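# Plastic wrap FAQ, Flalton shared kitchen

Same questions every September so here they are in one place. Ask Bianca Ursu if yours isnt on the list.
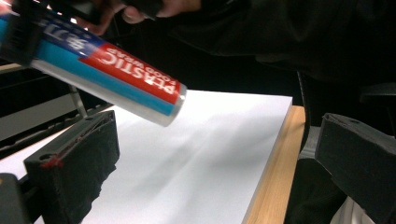 **Where do the rolls go?**
Second drawer, left of the sink. Not on top of the fridge. Gets warm up there, film sticks to itself.

**Lost the end of the film. Help?**
Piece of tape, sticky side down, drag it round the roll till it lifts. Or 5 minutes in the freezer, then try again.

**It wont cling to my bowl.**
Wipe the rim dry first. Plastic bowls are worse than glass, use a lid if there is one.

**Can it go in the microwave?**
Check the label on the roll. If it's ok, leave a corner open and keep it off the food.

**How much do I pull?**
Width of the dish plus a hand. Lay it flat on the counter, dish on top if you're wrapping the whole thing.

**Do I label stuff?**
Yes. Name + day, on tape, on the wrap. No name = gone after 4 days.

**Roll's finished, now what?**
Write it on the door list. Eduard Zeman does teh order once a month. Cardboard tubes in paper recycling, used film in the trash.

**Can I bring my own?**
Sure, put your name on it.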